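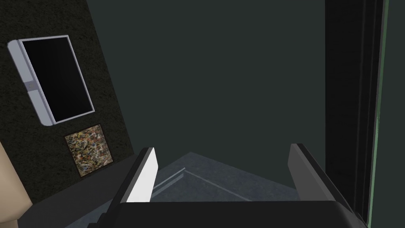
Two gripper fingers over a dim interior, computer rendering

Flasoletti wants its suppliers to pay for the privilege of being counted better. The grocery chain told vendors in January that it will move all 57 stores to a single replenishment system, with orders set centrally and store managers losing the right to adjust them. The pitch is fewer empty shelves. The bill is a new "data access" fee, charged to anyone who ships more than 800 cases a month.

Chief operating officer Belmiro Bettencourt called it a partnership. Vendors I spoke with used other words.

We have been here before. Three years ago the chain dropped its regional buyers and promised faster decisions on new products. Small brands such as Mavel then waited 11 months to hear whether they had a place on the shelf. Before that came the loyalty card, which was supposed to bring down prices and mostly brought coupons for things people had stopped buying.

Central ordering can work. Lecomte has done it for years, but Lecomte runs smaller stores that look pretty much alike. Flasoletti has downtown locations with no back room to speak of and suburban barns that sell patio chairs. A manager who knows the high school has a home game is worth something, and I'd like to see the forecast that knows it too.

Reynaldo Mangubat, who sells Bollen crackers into about 400 stores across several chains, says he will sign — he can't afford not to. He has asked twice what reports the fee buys him. So far he has a brochure.

Flasoletti says the first results will be shared with vendors this summer. It did not say which results.

Contact the newsletter desk | © All rights reserved | Back to top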